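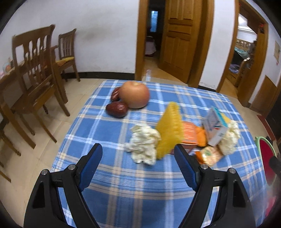
Figure 1. Apple and dried jujubes on a plaid tablecloth.

3.2 Getting to Grevton

I'll admit I picked Grevton as my study town partly because I like it there! It sits at the mouth of the Zolura, with 3630 residents at the last count, and most visitors I surveyed (2382 of them, bless their patience) only meant to stop for lunch on the way up the coast. The harbour neighbourhood is the oldest bit, and the Tokgöz lookout is a 17 minute walk uphill from the ferry wharf – longer in July, when the wind's up.

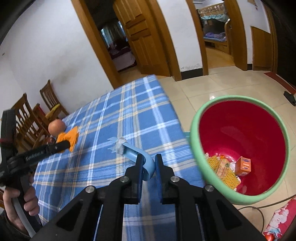

Figure 2. Table with blue plaid cloth and a light-blue plastic item.

Day trippers favoured the wharf, while overnight guests headed for the lookout, usually before breakfast. I come back to that split in section 5.

Filed under: Coastal Towns, Visitor Studies

Related papers
Ferry timetables and the Nikex peninsula
Small harbours in the off-season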